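Speaker notes - Selbridge meeting, good practice for shared handling work

Slide 4. Start slowly here, people will still be finding seats. Thank them for coming, and say how pleased I am to be talking about rules to a room that came on purpose!

Our house rules at Rurkura began as 19 lines on a sheet by the door. We're down to seven, and I'm fonder of them for it. Read out the first two only - clear a gap round each item before you start, and agree the name of every item before anyone picks up a tool.

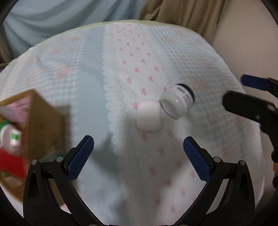

Should the rules be the same for every site?
The core ones should, and each site can then add its own, so long as the additions are written down and dated like the rest.

Mention Limosska, where they keep theirs in a ring binder and go through it every June. Lovely habit, and I've pinched it.

Slide 5. Stopping. Anyone may call a stop, newest starter included, and the person who called it decides when we go again. Pause for a bit, as this one usually gets a hand up or two. If time is short, skip the Quiambao checklist and go straight to pad wear.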